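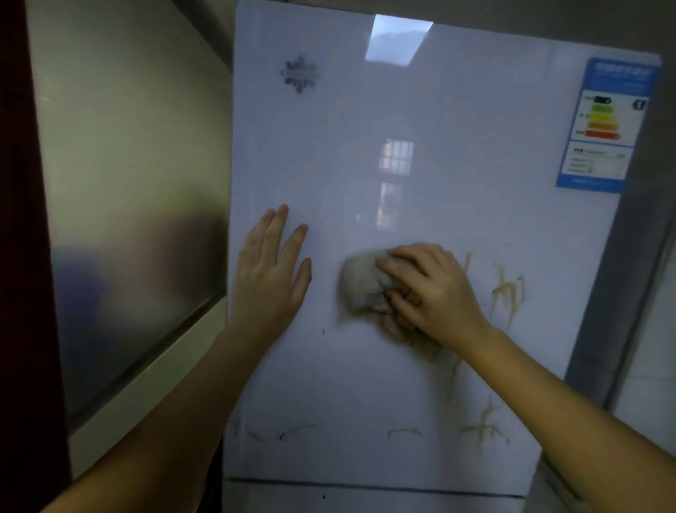

Wiping down a refrigerator door with a cloth.

Section 6: Setting up your tactile map kit

Welcome to the fun part! Your Dresum kit holds 151 raised symbols and a stack of blank swell sheets, enough to map a whole neighbourhood by touch.

1. Lay the base sheet on a flat table with the notched corner at the top left. The notch always marks northwest.

2. Find the Kariuki key card. Run a fingertip along each row and get to know the textures – ribbed for water, dotted for parkland, smooth for built-up areas.

3. Press the coastline or river strip down first, working from one end to the other. Streets go on next, then single symbols.

Note: Leave a gap of at least 3 mm between neighbouring lines. Any closer and they blur together under the finger.

4. Add braille labels last, all reading left to right. Long names like Clilumberg fit best as a two-letter code, with the full name on the key card.

5. Hand the map to a braille reader and let them explore it with both hands before you say a word. You'll learn heaps from where their fingers slow down!

Caution: Swell sheets come out of the heater hot. Let them cool flat, and never stack warm sheets.

Caution: Don't store finished maps under heavy books. Flattened lines can't be raised again.

Viorica Ursu's practice map of Muna, drawn at a scale of 1:2000, is in the back pocket. It's a beauty, and the harbour is a great place to start. Spare symbol packs are listed in Section 7.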